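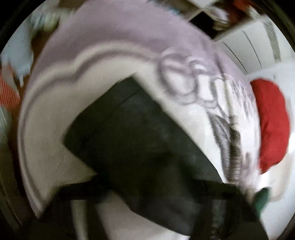 Hand-held gripper over a printed bedspread, with dark folded material in the centre. Bedroom subset.

Viron Bedding: collection rules and data card

Maintainer: Haiyan Song
Rules review: Édgar Grajales, Harsh Tyagi

Contents
The set holds 800 episodes from 40 homes, all recorded with the hand-held gripper. There is no arm data. Released in March.

Before recording
Get the householder's signed consent for each room. A form signed for the kitchen does not cover the bedroom.
Put away mail, prescriptions, family photos and anything with a name on it.
Leave the rest of the room as it is. Do not tidy or swap the bed linen for plain colours.
Wipe the fingers down before you enter and again when you leave.

While recording
Keep both fingers in view from start to finish.
Stop if a person or pet comes into the room, and mark the episode "interrupted". Interrupted episodes are kept in a separate folder and are not counted in the 800.
Do not grip pillows that someone is using, electric blankets or anything plugged in.

Labels
Name the colour and general type of an item only. If the annotator can't tell a garment from a throw, the label is "cloth, folded" or "cloth, loose". Gilang Lumbantobing rechecked 200 labels against this rule.

Known issues
Patterned fabric blurs when the tool moves quickly.
Dark cloth is hard to separate from the black gripper parts in shadow.

Withdrawal
Householders may withdraw at any time. Delete local copies when the Firmont list is updated.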